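Journals > Household and Personal Care Studies > Articles > Section 3

3. Homemade bath and body products: what our participants made and how it kept

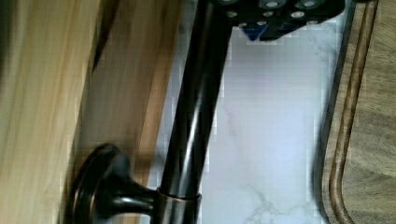 Figure 3. A long dark metal rod with an oil-rubbed bronze finish, and the lower face of a black gripper.

3.1 Choice of recipes

We wanted to work with recipes that people really do make in their own kitchens, and so we began by asking the households in our study to bring us whatever they already had, whether it was a neatly typed sheet or (far more often, and much to our delight) the back of an envelope with an oily thumbprint on it. We ended up with 22 recipes in all. Many were close cousins of one another – a salt soak with a little more baking soda, say, or the same soak with dried lavender stirred through it – and after a good deal of friendly argument we settled on seven that seemed to cover the ground fairly well. Bath salts, bath melts and a plain oat soak made up most of the list, and the remainder were body butters of one sort or another.

3.2 Ingredients and mixing

The shea butter came from Fornetti and the dried flowers and oils from Kasprzak, and we bought each in a single order so that every household would be starting from the same place. Participants mixed everything at home with their own bowls and spoons. We did think about supplying a standard set of tools, but a person who has been making bath melts in the same chipped mug for years will make them differently in anything else, and it was the ordinary way of doing things that we hoped to learn about. Each household made three batches of its recipe, beginning in April, and kept a short diary in the Mistell notebook we gave them.

3.3 Storage

Storage turned out to matter more to our participants than we had expected when we planned the work. Jars kept on the side of the tub were described in the diaries as clumpy or "gone hard" much sooner than jars kept in a bedroom drawer, and the salt soaks drew the most complaints of all. The body butters brought a different kind of trouble, as several makers found theirs grainy after a warm spell. A few melted the butter down again and cooled it quickly in the refrigerator, and they wrote about the result with real pleasure.

We entered the diary notes into Prukoteo and sorted them by recipe first and by storage place second. Where a note could fit under more than one heading – "smells fine but looks odd" was a favorite – we filed it under both. The scoring of texture and scent is taken up in the next section.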